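Back on the bricks

16/11/2023

I've started building again! Properly building, I mean, with a plan on squared paper and a mug of tea going cold beside it. It's the old signal box at Grinodstead, the one you pass on the footpath down to Bavurness, and I've wanted to have a go at it in toy bricks ever since we walked that way in June.

The first version had 474 pieces and looked like a shoebox. I took it apart the same evening (slightly cross, I admit) and began again with the roof, working downwards. Much better! The overhang came out right on the second try and the steps up to the door now have a bit of a lean to them, just like the real ones.

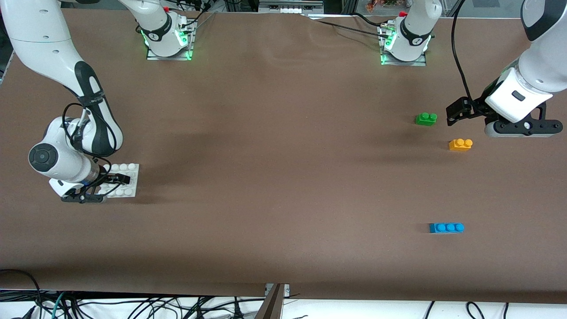
Three bricks on brown paper.

Colour has been the biggest surprise. I'd assumed I would need masses of grey, but old paintwork is full of odd greens and creams, and once I let myself mix them the walls came alive. I've bought most of my spares second-hand from Mensah, a lovely cluttered shop where everything is in ice cream tubs and you can rummage for as long as you like. Last time I came home with a bag of 284 bits for less than the price of lunch, window frames included.

The plan for version two says 872 pieces. I expect it'll creep up, as I keep adding to the coal bunker.
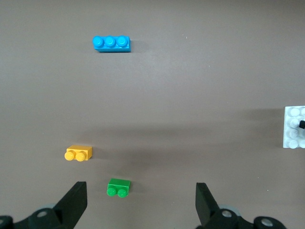

Next up: the windows

There are 10 along the front and they all need thin bars, so I'm trying some clear panels from a broken Jotora set. If they fit, I'll do the whole lot this week and then make a start on the chimney, which has a lovely wonky pot on top.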